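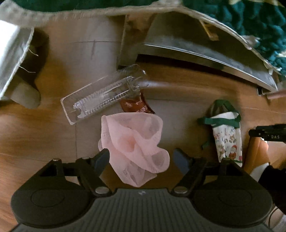

The revised register of members' interests came out in July, and I have now read the whole of it, all 42 pages. The rule is simple enough: a member must declare any paid post held outside the assembly within 14 days of taking it up. Karine Robichaud declared her seat on the board of Gosselin after 15. One day is not much, and the register treats it that way, with a footnote and no penalty. The form of the entry bothers me more. Her fee is given as a band, the employer as a holding company, and the duties as "advice". It is disclosure of the light pink, see-through sort, folded over on itself until the print underneath is only a faint mark. You can tell that something is written there and not much else.

Theerawat Khunthong's entry is better. He lists a payment of 3088 from Penetov, the date it arrived and the hours worked. He also stepped back from the vote on the Brullotine harbour lease, where Penetov was a bidder.

The rules allow both kinds of entry. Section three asks for "sufficient detail" and never defines it – the clerk's office confirmed this when I wrote to ask. A draft amendment would require exact sums. It has its second reading after the recess.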